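Small parts kitting cell: what should be in the budget besides the arm?

Asked in Automation and Shop Equipment - 2 answers

We are a small workshop in Gashaw and we assemble sensor kits. At the moment the parts are put into the trays by hand, 200 trays per shift in a good week. I must prepare a budget for a robot cell and hand it in during November. I have bought presses and one conveyor before, but never a robot, so please excuse me if some questions are basic.

The plan is one arm with a two-finger gripper, standing on the same table as the work. Loose parts lie on one side and the arm puts them in a flat black tray. We built the cell in simulation first, with the table, the compressor by the wall, the cart and the drawer cabinet, to see if the layout makes sense before we pay for anything.
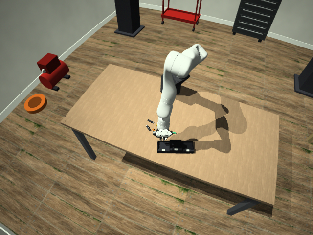
What I have so far

A quote from Karnbridge for the arm and its controller. A separate quote from Osurier for the gripper and finger blanks, 3,584 dollars together, without shipping. We would keep the table and the compressor that we own. My manager thinks this is the whole list. I have the feeling that it is not, but I can not say what is missing.

My questions are these. Which costs did you forget in your first cell? Is it wise to mount the arm on the work table, or should I plan a separate stand? And do I need a camera if the parts come loose, or can I save this money in the first year?

First answer (accepted)

Your feeling is right. In my experience the arm is the easy line of the budget, as it comes with a price printed on it. The lines below were missing from mine.

Fingers. Standard finger blanks are for trying things out. Your parts are very small and they do not have the same shape, so plan for at least one redesign of the fingertips. Look how near the parts are to the gripper when it is down at the tray. If the fingers open wide at this point, they can push the neighbor part away, and then the next pick is wrong.

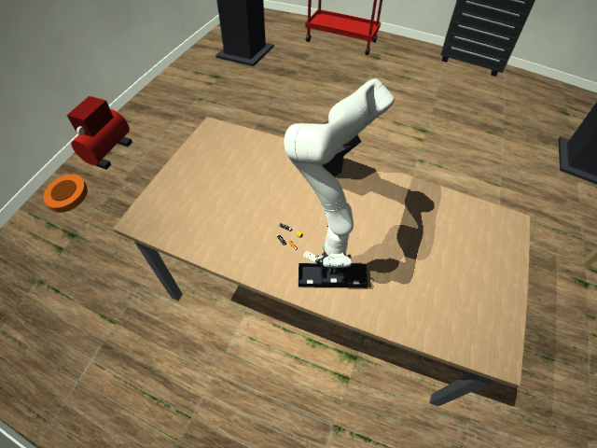 Gripper down at the tray, small loose parts on the table to its left.

Part presentation. This is where I would put the money you want to save. Either you buy a camera and the time for somebody to set it up, or you make simple nests so that every part always lies in the same position. For a few part types I would take nests. They are cheap, you can change them yourself, and a camera can come later. But loose parts with no camera and no nests will not work, please do not plan for it.

Trays. Does the same tray always come back in the same place? Write down a locating fixture, and also a few spare trays. We had trays from two batches and the pockets were not equal, so the robot placed well in one and badly in the other.
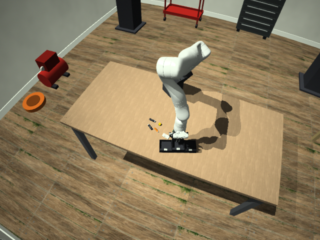 Tray just in front of the gripper, a small white piece in each section.

Safety. A risk assessment is needed also for a small arm. It depends on speed, on the tool and on who walks there. Ask Karnbridge in writing if it is included, because in many quotes it is not.

Integration hours. Ours was quoted as 34 hours and we used more than this, mostly for the signals between the controller and the gripper. When arm and gripper come from different sellers, ask who is responsible for the cable and the software between them. Get this answer before you sign.

Second answer

Depends on the table. Push it with your hand, and if it moves then buy a stand.

A little more, as the above is short. We have a Pidov arm on a separate pedestal, and when a person leans on the table now, the robot stays where it is but the tray moves a bit - so you must fix the table to the floor in both cases. Put in floor anchors, a plate for the base, and half a day for drilling. Also check the height from the side and not only from the top. The wrist has to come down straight over the tray, and the elbow needs free room over it for lamps and pipes. 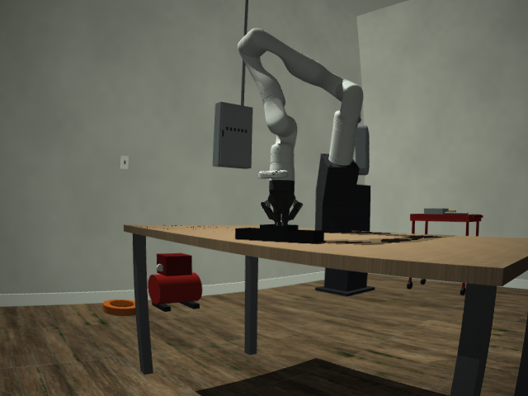 Comment under this answer: Agree about the floor anchors, but ask your landlord before you drill. We rent our hall and had to wait for a written permission until the arm was already delivered. I would also keep a reserve of about ten percent, and give it its own line so that it is not taken away in the first meeting.

Comment from the asker: Thank you all. I added nests, fixture, anchors and a reserve line, and I will send the question about the cable to both sellers on Monday. The camera I move to the second year. One thing is still open for me: does the finger redesign go under tooling or under spare parts? Our accounting treats them differently.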